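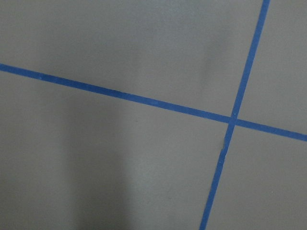

Section 3: Setting up the Zallow weather mast for your airfield

Search the guide Search Clear

The Zallow mast gives a small airfield its own live wind, pressure and cloud readings, and once it is up you'll wonder how you managed with a windsock and a phone call (keep the windsock, though – you still need it). This section covers choosing a site, putting up the mast and pairing it with the display in your clubhouse or tower. Two people can do the whole job in a morning if the ground is kind.

Last revised November 14, 2020 by Na-rae Yoon, with wiring notes from Darius Filip.

3.1 Before you start

You will need the mast in its three parts, the sensor head, the guy ropes and ground anchors, the base plate, the signal cable and the display unit. You will also need a spirit level, a compass, a lump hammer and a 13 mm spanner, none of which are in the box.

Read your airfield's own rules on obstacles before you dig anything. The mast must stay clear of the runway strip and the approach slopes, and whoever holds your licence may want a drawing first.

CAUTION: Never raise the mast in gusty wind or when thunder is forecast. Stop work and lay the mast flat if the weather turns.

CAUTION: Look for overhead lines in every direction the mast could fall.

3.2 Choosing the site

1. Walk the field and find open, level grass well away from hangars, hedges and parked aircraft. Buildings stir up the wind far more than people expect, and a good site makes a lovely difference to the readings.

2. Check that the signal cable will reach. The standard drum holds 800 metres. If your run is longer, use the radio link and follow Section 5 instead.

3. Mark the centre of the base with a peg, then mark the three anchor points at equal distances around it.

4. Keep the sensor head away from tarmac where you can. Hot tarmac lifts the temperature reading on still summer days.

Note: At Heltcombe the first site looked perfect on the map but sat right behind the fuel shed. We moved it across to the far side of the taxiway and the wind readings settled down straight away. It is well worth leaving a cheap handheld wind meter on a pole for a day or two before you commit!

3.3 Raising the mast

1. Bolt the base plate to the slab, finger tight only.

2. Join the mast sections on the ground. Each joint has an arrow – line them up before you push in the locking pin.

3. Fit the sensor head and feed the cable down the inside of the mast. Leave a small loop at the bottom so rainwater drips off before it reaches the junction box.

4. Clip on the guy ropes and walk the mast upright, one person lifting and one standing at the base.

5. Tighten the ropes a little at a time, going round all three in turn. Check with the level after each round.

6. Turn the mast until the red notch on the sensor head points to true north. Remember to allow for the difference between true and magnetic north on your compass.

7. Tighten the base bolts fully.

3.4 Connecting the display

1. Switch the display off at the wall.

2. Push the signal plug into the socket marked MAST until it clicks.

3. Switch on and wait for the start screen. The first start is slow, so give it time to finish.

4. Enter the pairing code 963 and press OK.

5. Open Settings, then Station, and type in your airfield's height above sea level. Pressure readings will be wrong until you do.

6. Compare the wind direction with your windsock. If they disagree, go back to 3.3, step 6.

Fault 61 on the screen means the display can't hear the mast. Nine times out of ten it is the plug, so take it out, look for bent pins and push it firmly home again. If the fault comes back, check the junction box for water.

CAUTION: Until you have finished the checks in Section 4, do not pass readings from the display to pilots.

3.5 Winter care

Give the guy ropes a look every month, and once a week from December onwards. Frost heaves the anchors in clay soil, and the lads at Piltville had to reset theirs twice in one season. Brush snow off the sensor head with a soft brush. Please don't use de-icing fluid, as it clouds the cloud sensor's window.

Section 4 takes you through the reading checks.

We use cookies to remember your place in the guide. Accept Manage settings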